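About Us | Who We Are
Filed under: Our Company, Labor Market Research
14 shares · 2 comments

Dismont Labor Research began in a rented room over a tax office in Alvarado, with one phone line and a theory that local employers would tell you quite a lot about their hiring plans if you called them before lunch. The theory was half right. They would tell you quite a lot, mostly about parking.

We've kept calling anyway. Every month we talk to 900 employers across the Alvarado and Bistham areas and ask them the same short list of questions: how many people are on the payroll, how many left, how many jobs are open, and what they're offering to fill them. Then we write it up in a report that a normal person can get through with one cup of coffee. Economists can read it too. They usually take two cups and send us a note about footnote 2.

What we do

The monthly report is free and always will be, partly on principle and partly since the one time we tried charging for it we made enough to buy a stapler. We pay the bills with custom work. Counties hire us to find out why the new distribution center can't staff its night shift. Colleges hire us to find out whether anybody is going to hire their welding graduates. Now and then a company hires us to find out whether it pays below the local average, and is very surprised.

Storent is our own survey software. Radomir Radulović wrote the first version in August, in a building without air conditioning, and parts of the code still read that way. It handles callbacks, flags answers that don't add up, and adjusts for seasonal swings so that a burst of holiday hiring doesn't get reported as a boom. It also logs everyone out at midnight, for reasons Radomir says he will look into.

What we don't do

We don't forecast recessions. People ask us at weddings. We can tell you that warehouse openings in Bistham fell last month and that restaurant openings went up, and we can tell you how sure we are of either. If you want someone to tell you what that means for your retirement account, there are television channels for it.

We also don't take money from anyone who wants to see the numbers early. The report goes out to everybody at the same minute, including our landlord, who has asked.

Who we are

Shona Pomare runs the place and edits every report, removing the word "robust" wherever she finds it. Jeptoo Kioko is in charge of the survey and the people who make the calls. Wiroj Tanasarn does the statistics and is the person to write to about margins of error, which he enjoys more than you'd think. Radomir looks after Storent. We bring in 20 part-time interviewers in the busy months, several of whom have been with us long enough to know the employers' kids' names. 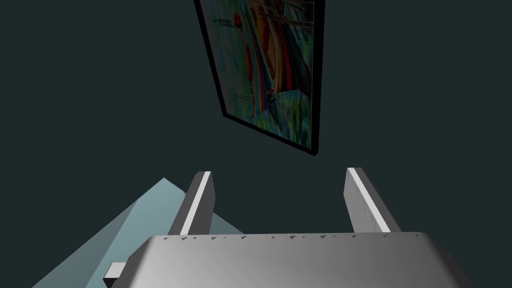
Fatos Bošković: I run a 100-person packaging plant and I've been getting your calls for years. I used to dodge them. Then your wage table showed me why my forklift drivers kept leaving, so now I pick up. Could you put the trucking numbers back on page one?

We could, and as of April 2024 they're back. Jeptoo would like it known that she was in favor all along.

If your business is in the area and you'd like to be part of the survey, call the office and ask for the sign-up sheet. The questions take less time than being on hold with your bank. Your answers are only ever published in totals, with no company names attached, and we'll send you the wage table for your industry whether or not you like what it says.

Visitors are welcome on weekdays. Please use the side door, as the front one belongs to the tax office and they get jumpy in spring.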